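Notebook, sim bench, June

Started 9:20, coffee in hand, thinking this would be a quick one. It was not a quick one.

Background for whoever reads this later (hi, Dariusz). The Cunetti bin-to-bin job has been passing overnight in simulation for weeks, and then last night it went bad. 20 runs, 6 of them tripped the contact limit. All six tripped in the same part of the cycle, on the way down into the receiving bin, and all six threw the same fault: unexpected force at the wrist, motion halted, arm parked where it was. The other 14 finished as if nothing was wrong. I hate that kind of result more than a clean failure. Give me 20 out of 20 broken any day and I'll have it fixed by lunch.

First thing I did was blame the path planner, as one does. I pulled the planned paths for a bad run and a good run and laid one over the other, and they matched so closely I thought I'd loaded the same file twice. I checked. I hadn't. So the planner was asking for the same thing every time and the arm was getting there by a slightly different road.

Second thing I blamed was the new bin model. Dariusz Borkowska swapped it in the day before the failures, when Primum sent over the revised drawing with taller walls. Walked over to his desk all ready to be smug. He opened the collision mesh next to the visual mesh and they lined up on every side, rims included. So, sorry Dariusz. He did point out that taller walls mean less room over the rim on the way in, and that our approach height was still the old number. I wrote that on my hand and went back to the bench. Keep it in mind, it comes back.

10:45. Replayed run 17, the ugliest of the six, at quarter speed with the force trace on the second screen. The spike comes before the fingers should be anywhere near the bottom of the bin. It's a sideways force, too, and if we were hitting the floor of the bin it would be vertical. So we're brushing a wall or a rim on the way in. Stepped through it four or five times and I still couldn't see a gap between finger and rim that I'd trust, one way or the other. The warehouse lighting in the Clasness environment is moody as anything and a black gripper going into a dark grey bin is not easy on the eyes. Left the lights alone for now so I wasn't changing two things at once, but I want a plain bright version of this world for debugging.

11:30. Logged the wrist position against the commanded position for every cycle. Should have done this first! In the good runs the wrist trails the command a little and catches up before it starts down. In the bad runs it's still catching up when the descent begins, so it comes down at a slant. With the old short walls a slant was fine, we cleared the rim anyway. With the Primum walls, sometimes we don't.

So why does it trail more in some runs? Spent way too long on this. I suspected the payload mass (it's constant), then the joint damping (also constant), then the random seed (varies, but the bad runs don't share anything I can find in it). Ate lunch at the bench and got crumbs in the keyboard again.

1:15. Found it, I think. The settle check between "over the bin" and "go down" has a timeout. If the arm hasn't settled when the timeout runs out, the script logs a warning and carries on down anyway. The warning goes to the verbose log, and we switched the verbose log off for overnight runs back when the disk filled up. Turned it back on, reran the batch, and there it was in every run that tripped, and in none of the others. The timeout is counted in wall clock time, not simulation time. When the machine is busy the sim runs slow, the clock on the wall doesn't, and the arm gets fewer simulated milliseconds to settle. And what else runs overnight on that machine? The Macapagal render jobs. They were moved to the same box the same week. Ugh.

I put a breakpoint right after the settle check and grabbed a view with the arm holding over the bin, so there's something to point at when we go through this as a group.
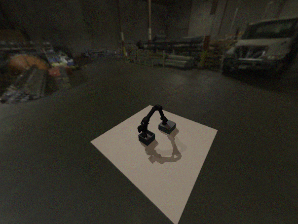 Stopped after the settle check, gripper over the left bin, fingers down.

Now the part I want to be a bit of a nag about. In simulation this costs us a red line in a report. The same script drives the arm in the Cunetti cell. The real controller doesn't slow down the way the sim does, so we may never have hit the timeout over there, but "settle check failed, continuing" should not be a thing our code is able to say about a real arm. I looked up who wrote it and it was me, so no finger pointing necessary. I must have put it in to get past a demo and forgotten.

What I changed today:

Settle timeout now reads simulation time in sim and controller time in the cell.

Timeout is a hard stop. The arm holds position, raises a fault, and waits for a person to clear it.

That warning is now an error and goes to the main log whatever the verbose setting is.

Approach height raised to suit the Primum walls (Dariusz checked my arithmetic, fixed my arithmetic).

3:50. Reran 20 with the Macapagal jobs going at full tilt on purpose. No contact faults, no settle faults. Then I set the settle tolerance absurdly tight to make sure the hard stop really stops, and it does - first cycle, arm holding above the bin, fault on the screen. Put the tolerance back. Checked that I put it back. Dariusz, please check that I put it back.

Still open:

Nothing goes to the Cunetti cell until we've tried the hard stop there at reduced speed with somebody on the e-stop. I've told them to stay on the current version with the old bins, and not to load the Primum ones yet.

Need to search the other scripts for wall clock timeouts. I found two already just scrolling around, both in the tool change routine, and I haven't looked at what they do when they run out.

Cycle time went up by 22 milliseconds with the higher approach. I can live with that. Cunetti might grumble, and I'll take that call.

Overnight batch is queued for tonight, verbose log on, old logs cleared off the disk first.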